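Trinico Voting Kit for Food Festivals

I run a small web shop with Kedir Gudeta, and every November we used to build the same thing from scratch – a little site where people vote for their favorite noodle stall. So we finally boxed it up. Trinico gives you a stall directory, a voting page and a map, all under your own festival name.

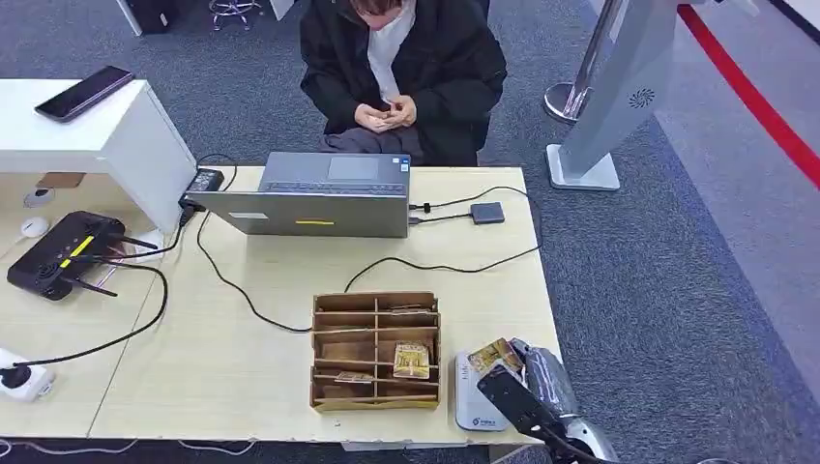
Phone and laptop at the table.

The basic kit covers 12 stalls and comes in two languages. Need more? The big one we set up for the Yilma street food weekend took 1614 votes and didn't need anything extra (I was so pleased with that one!). You can swap the colors and add your sponsors' logos yourself, and the results page prints nicely on a single sheet.

Setup takes nearly 8 days once I have your stall list – sooner if the photos come with it. Hosting is through Vultitz, billed separately. Write to me, Abenezer Endale, and I'll send you a login for the demo.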